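Desk tidying tips I brought home from the Harkodeo open day

I don't usually go to these things, but Harkodeo opened up their place to visitors and I had a free afternoon, so off I went — mostly for a nosy, if I'm truthful. They were showing how people use hand-held grippers to do ordinary jobs, so that robots can learn from it later on. I came home with two sides of notes and nearly all of them are about my own desk!

Tip one. Clear a landing spot before you start. Watching people work with a gripper makes you see how much room a hand needs (I knock my mug over at least once a week, so I took this personally). I now keep a bare patch to the left of the keyboard and nothing lives there.

Tip two. Lamp at the back, keyboard at the front. I'd had my lamp by my elbow for years. Pushed back against the wall it lights the whole desk and I've stopped catching the shade with my sleeve. 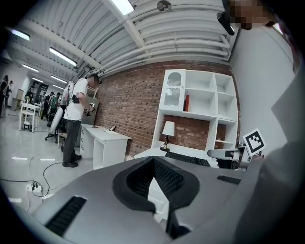
Yen wrote in after I mentioned the visit last time, asking whether any of this is worth doing if you've only got a corner of the kitchen table. Yes, I think so! Use a tray. Everything goes on the tray, and the tray goes on top of the fridge at teatime.

Tip three. Open cubbies are lovely but they fill up with rubbish. Leave a few empty on purpose and dust them when you do the skirting boards. A barely damp cloth, then a dry one, and no spray on painted shelves.

Tip four. Cables. Put the power strip where you can reach the switch without crawling, and run the leads along the wall if you possibly can. Mine are held with strips of old hook-and-loop tape, cut with kitchen scissors. I bought a bag of 1000 plastic ties years ago and still have most of them — tape is far easier to undo.

Tip five. Mark the floor. A bit of white tape shows you where the chair goes back. Press it down with a spoon, and peel it up slowly with a hairdryer on low if it leaves gum behind.

I'm told there's another open day in July. Wear flat shoes and eat before you go.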